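Warm feet at last

We finally bought a heater for the back porch. I'd been putting it off for two winters, mostly by wearing a coat to breakfast, but my sister Remedios came for Christmas and complained so much that I gave in (she was right, it was freezing!).
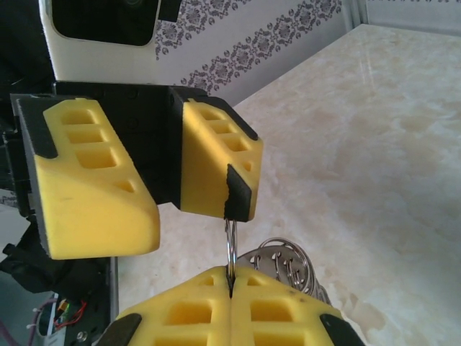
Which one we got

It's the Netley wall-mounted one, 500 watts on low, and it cost me £64 in the sale. I'd looked at a gas Zurbridge too, but I don't fancy lugging bottles up our steps. Elsie next door has one and swears by it, mind you.

Putting it up took most of the morning – the screws in the box were far too short for our brick, so off I went to the shop for longer ones,
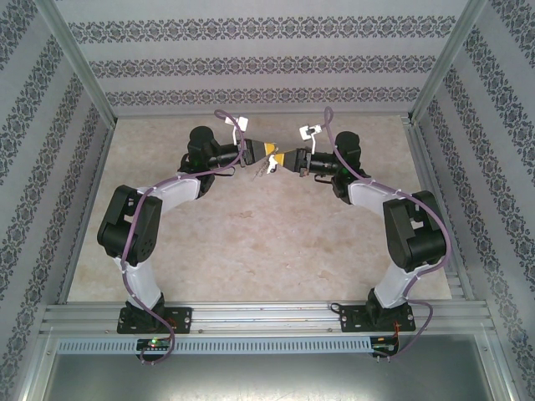 and then of course I'd left the drill bits at Rangi's. Anyway, it's up, it's level, and we sat out with a pot of tea until gone nine. It does tick a bit as it warms up. I'll see what the electric bill says in March before I get too smug.
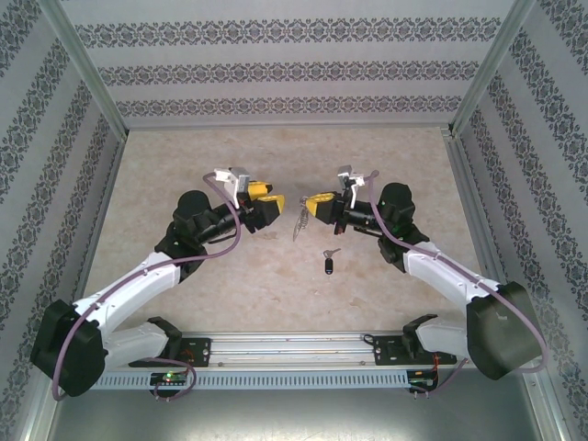
Two arms, yellow fingers and a speckled floor

Next job is the draughty door.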